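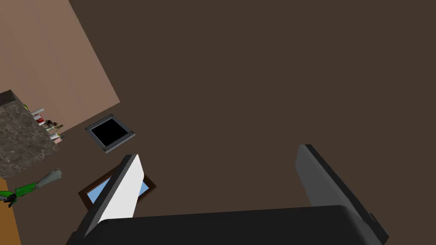

Dark brown floor, looking down.

Re: [janthorpe-oldhouses] Oil or varnish for the dining room?

Hi all,

Sorry for the slow reply, Kamol. I read your message the night it came in and had opinions right away, and then I had a porch step to fix before somebody went through it, so the opinions had to wait.

On September 22, 2020, Kamol Jaidee wrote:

> Hello everyone,
>
> We finally pulled up the carpet in the dining room on Terkden Street and there are decent boards under it, softwood I think, stained very dark at some point. Some of the finish is gone in front of the kitchen door and around where the old table must have stood. The rest is scratched but whole.
>
> My wife would like oil. I would like varnish so I never have to think about it again. The man at Intarasuk sold me a can of Zeledel "to try" and said I could put it over anything, which made me a little nervous.
>
> Also we have my aunt's wooden table going in there, and it has white rings all over the top from years of teapots. Should I do both with the same stuff and be done?
>
> There is a fair number of tack holes along the walls from the carpet. Fill or leave?
>
> Thanks for any advice,
> Kamol

OK, so first of all, congratulations! Boards under carpet is the best thing that can happen to a person on this list. When we pulled ours up we found linoleum, and under that another linoleum, and under that a sort of black felt that I still dream about.

I'm with your wife. I know the varnish argument and I made it myself for years. It does look great and you really can forget it for a good while. But when it goes, it goes in one spot, right where everybody walks, and you can't patch that spot without seeing the edge of the patch every time the sun comes in. So you end up doing the whole room again, with all the furniture in the hallway and the cat shut upstairs. With oil I can do the bit by the back door on a Saturday morning and nobody in my house even notices, except for the smell.

We oiled our hall and dining room 15 years ago and I have never sanded either one since. I give the walked-on parts a thin coat every summer, usually in July when I can leave the windows open, and the rest gets done when I feel guilty about it.

About putting Zeledel over anything: please don't! I like the stuff a lot and have a can of it in the basement right now, but it has to get into the wood. Over old varnish it just sits there like syrup and stays tacky. Put a drop of water in an out-of-the-way corner. If it's still beading up after you've had a cup of coffee, there's finish left, and it needs to come off before you oil. I'd guess yours will soak in by the kitchen door and bead everywhere else.

If you do have to sand, rent the big machine for the middle and do the edges with a small one. I finished at 100 grit and stopped. The fellow who rented me the sander wanted me to go much finer, but on a floor it seemed to me the oil took less evenly where I'd overdone it, and you walk on it anyway. Vacuum, vacuum again, wipe with a barely damp rag, and give it overnight to dry.

Then thin coats. I can't say this enough. My first try I poured it on like I was icing a cake and we had sticky socks for a week. Put a little on, spread it out as far as it'll go, and wipe off whatever is still shiny on top. We did 3 coats with a day in between. And lay your oily rags out flat outside to dry, one layer, on the gravel or over a fence. Please don't ball them up in a bucket in the garage. They can heat up by themselves and catch fire, and I am going to be a nag about that every single time this comes up.

The color is another thing. If your boards were stained before, sanding will probably leave you with something a good deal lighter, and maybe blotchy in the low spots where the sander doesn't reach. You may love it. If you want to go back to dark, do the staining first and try it on a board inside a closet. I skipped the closet test once and had a very orange landing until we sold that house. It was cheerful, I'll give it that.
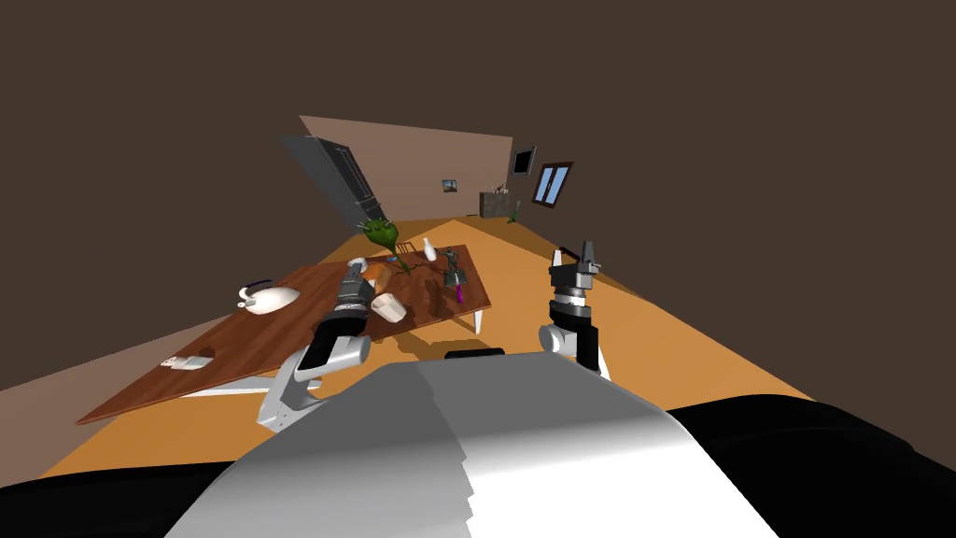 Can the same oil go on the floor and on a dining table?

It depends on the can. A lot of floor oils are fine on furniture once they've fully cured, but read the label for whether it's meant for surfaces that get food on them, and give a table a few weeks before you set anything hot or wet on it.

For your aunt's table I'd slow way down, though. White rings are mostly moisture caught in the finish, and the wood underneath is often just fine. Before you even think of sanding, try a soft cloth and some plain paste wax, rubbing along the grain, and see if the rings fade. I've had good luck with a warm iron over a folded cotton towel, a few seconds at a time, lifting to look in between. You have to be brave but not too brave. Try it on a ring near the edge where a plate would cover the damage. Dark rings are a different animal — those have usually gone down into the wood and I would just live with them. My mother's table has a black one shaped like a kidney bean and I'd be sad if it were gone.

And get felt pads on those table legs and chair legs before they go anywhere near the new floor! The stick-on ones fall off and collect grit, and then you have a little sanding block under each chair. The nail-in kind hold much better if your chair legs are thick enough to take them without splitting. Ours have been on for years and only need the fuzz picked off.

Tack holes: leave them. I filled all of mine in the front room, every last one, on my knees with a putty knife, and the filler took the oil darker than the boards so now it looks like the room has freckles. In the dining room I left them alone and you can't see them unless you're lying down. Big nail holes in the middle of the room I might fill, if they catch your socks.

If you want to see how oil looks after a lot of years of kids and muddy boots, come by our place. You'd get coffee too. I also have that edge sander, which is ugly and loud but works, and you're welcome to borrow it if you bring your own paper. Mine are all worn down to nothing.

One more thing while I'm typing: does anybody still have the thread about the squeaky stairs? I think it was message 3566 in the old archive, the one with the talcum powder trick, and I can't get the archive to load past the first page. Our fourth step has started up again and it wakes the dog.

Kamol, do the water drop test and write back with what you find in front of the window, too. Sun does odd things to old finish.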